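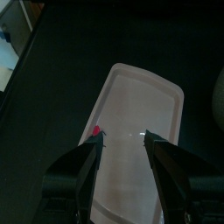 The planner is the easy part, Araceli Vidal told us before we had our coats off, and if we wanted to write something useful we should write about the waiting. She meant the milliseconds between the moment when the wrist camera takes a picture and the moment when the arm does something with it. Most of our visit to Huvero was then about this subject, and I will try to report it in order.

The lab is on the second floor, over a shop for bicycle parts. We were a group of 6 from Biststead, all of us working with control software, and we came on February 23, 2019, when the lab opens its doors for other teams.

The task they showed is small: to take a little object out of a shallow tray. Small things near the wall of a tray are difficult, because one finger must go between the object and the wall, or the object must first be pushed to the middle. Their software can choose both ways. It makes a list of possible grasps, gives a score to each one, and removes those where a finger would touch the rim. When nothing is left on the list, it plans a push and looks again.

What I liked best was the tool for replay. They call it Pavell. Every attempt is saved with the camera pictures, the joint positions and the scores, all on one time line, and you can stop at any point and ask why a grasp was refused. On the screen we saw a log with 2,191 attempts. You can filter it by the reason of failure, and then change one parameter and run the planner again on the same data, without the arm. In our team we do this with scripts and a lot of patience.

Then we came back to the waiting. The delay from camera to controller was 49 milliseconds in the test they ran for us. The controller itself runs at 1,000 cycles per second, so it must work with an old picture for many cycles. Their answer is to stamp each picture with the arm position of that moment, and to correct the target by how far the wrist has moved. I asked what happens if the object also moves. Then the correction is wrong, was the answer, and they slow down the last part of the approach.

The calibration between camera and gripper was less convincing for me. It is still done by hand with a printed board, and the file is copied from one computer to another. A new version with an automatic check is planned for March.

For lunch we had soup in the kitchen of Liepiņa, the company next door, and the discussion about time stamps continued there. I have asked for the format of the log files and will put it in our shared folder when it arrives.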